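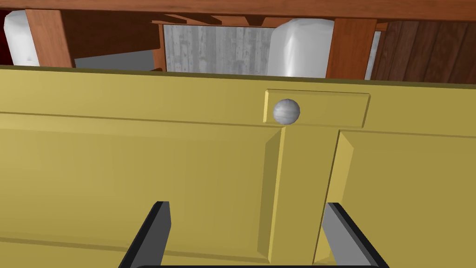
News from the simulation kitchen

In the spring issue we wrote that the Jostemach project would stop collecting examples on the real arm for some time and move the cabinet and drawer tasks into simulation. Several readers asked how it is going. It is going well, with some troubles, and I will try to tell both.

We have now 1,601 accepted episodes for the furniture tasks. An episode for us is one attempt from the start pose until the operator presses the end key. The operator drives the simulated arm with a hand controller and sees what the wrist camera sees, together with a second view from the side of the room. Every episode gets one short sentence of instruction, for example "open the yellow cabinet by the knob." The learning system receives the pictures, the finger positions and this sentence, and it must learn to produce the movement.

Of the accepted episodes, 715 are with cabinets which have only a small round knob. This is the most difficult group and also the one where the old policy was the weakest. A long bar handle forgives a lot. You can come to it a little too high or too low and the fingers still close on something. With the knob the two fingers must come open, one on each side, and the arm must already be at the right height before closing. On the yellow cabinet the knob is on the rail, to the left side of it, and new operators often aim for the middle of the front, where the vertical piece between the panels is. When they notice it, the fingers are already very close and the wrist view shows almost only yellow.

We discussed for a long time if such episodes should be thrown away. Raili Hirvonen, who is responsible for the review, first rejected all of them. After the June training round she changed the rule. If the operator backs up, finds the knob again and finishes the task, the episode is kept and gets the label "corrected." The policy trained with the corrected episodes gets stuck less often in front of flat doors. We do not have enough tests to give a number for this, so I will not give one.

The rooms are made by Ghasemi, our scene generator. It changes the furniture, the wall and floor textures, the color of the cabinet and the light. At this moment 14 room layouts are approved for collection. Some combinations are not beautiful, and you may find wood planks of two kinds next to each other, but for training this variety is useful. What is not useful is when a chair or table is placed so near to the cabinet that the arm has no path. Jui-lin Yip wrote a check for this in July, and it runs now before the operator sees the room. Before that we lost many minutes each session on rooms that could not be solved.

Some smaller things:

The friction of the knobs was too high in the older Clasik asset pack. Operators could pull a door open while touching the knob with one finger only. The value is corrected, and the episodes recorded with the old value are marked and left out from training.

The controller delay is better after the move to the Jirkgate server, but in the late afternoon it can still be felt. If your fingers seem to close later than you press, please stop the session and write it in the log. Do not try to compensate by pressing early. The system learns also this habit.

Please write the instruction sentence before you start and not after. We found sentences which describe what the operator managed to do, and the task was a different one.

We are looking for 2 more operators for the autumn collection. Experience with robots is not needed, but patience is. A session starts at 9:30 and takes half a day, with a longer pause in the middle, and the first session is only practice and nothing from it is used. If you are interested, or if you know a student who may be, write to Raili through the project address.

The next item about Jostemach will be on drawers, where the pulling direction gives us problems of another kind.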